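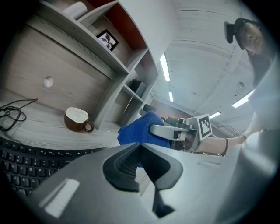
Work and Automation, Unit 8
Handout for the evening section, May 10, 2021

Welcome back, everybody. Tonight we leave the history part of the course behind us (I know a few of you were sorry to see the looms go, and so was I) and come to the present day, to ordinary workplaces where some of the handling is being taught to machines. I've tried to keep the notes short, and as usual I haven't managed it.

1. Where we left off

Last time we drew the line between a task and a job, and I want you to hold on to it, as everything tonight leans on it. A job is the whole bundle: folding, sorting, answering the phone, knowing which customer wants the collars done her way, showing the new person where the hooks are. A task is one strand of it. Machines are bought to do tasks. People are hired to do jobs. Most of the trouble in our case study comes from somebody, usually well meaning, forgetting which of the two was on the table that day.

2. The case: Dresance

Dresance is a linen and workwear service in Poldale. It washes, folds and sends out uniforms, aprons and table linen for restaurants and clinics, and at the time of the study it had 169 people on the payroll, most of them on the folding floor. In February the company began preparing for an automated folding line from a supplier called Jorach. The washing side had been mechanical for decades and caused no great worry. Folding was different. Cloth is awkward stuff! It bunches and slides, and it never lies the same way twice, so the hands that deal with it well have learned a great deal that was never written down anywhere.

So the supplier asked to learn from those hands. A group of 18 folders spent part of each shift away from the floor, at office desks, picking up and folding pieces of cloth with hand-held grippers, one in each hand, while cameras on the grippers recorded every grasp. Some of them wore a camera on the head as well. The recordings went to Jorach, where they were used to train the arms that would later stand on the line. The target was 250 usable recordings from each person.

3. What changed for the folders

Let me go through this slowly, and please do write in the margins, I leave them wide for a reason.

The first change was in the pace. On the floor a good folder hardly looks down. With a gripper she had to slow right up, pinch, check the pinch, lift, and start over when a corner got away from her. Several people with many years behind them said they felt like beginners again, and some minded that far more than they had expected to. Others liked it (a chair, a quiet room, a bit of a puzzle) and asked for more hours of it.

The second change was in who got listened to. For the first time anyone could remember, engineers were asking folders why they took hold of a sleeve at the seam and let the cuff hang. That is a real change in standing, and I don't want us to wave it away. It also raised the question that took up most of the floor meetings: if what I know is worth recording, what is it worth in my pay? Dresance paid the normal hourly rate for recording shifts. No extra was offered at first, and a small supplement was agreed only later.

The third was about being watched. A camera pointed at a tablecloth catches other things too, such as a coworker leaning over or whatever happens to be on the desk. The folders asked who would see the recordings and how long they would be kept. They got a written answer to the first question fairly quickly. The second took a good deal longer.

4. A word on the reading

The Jurčo chapter in your packet argues that workers who help train a system should have a say in where it is put to use. Read it with the Dresance case next to you. I find the chapter strong on fairness and rather thin on small firms, where the owner may have signed the supplier's contract before anybody on the floor heard of it. You may well disagree with me, and I'd enjoy that.

5. For discussion

Please come ready to talk about at least two of these.

Pick one task from a job you have held. Which parts of it could you show with your hands, and which would you have to explain in words?

Should recording work be its own job title, with its own rate, or stay a part of folding?

What would you have wanted to know on the first day of recording, had you been one of the group?

Who should be able to call a halt to the recordings, and how?

6. For next week

Two pages, double spaced, on a workplace you know at first hand. Describe one task as it is done now, by the person who does it, before you say a word about machines. If you can talk to that person, so much the better, and do ask permission before you quote. Papers go in the tray by the door, or by email if you're stuck on a late shift.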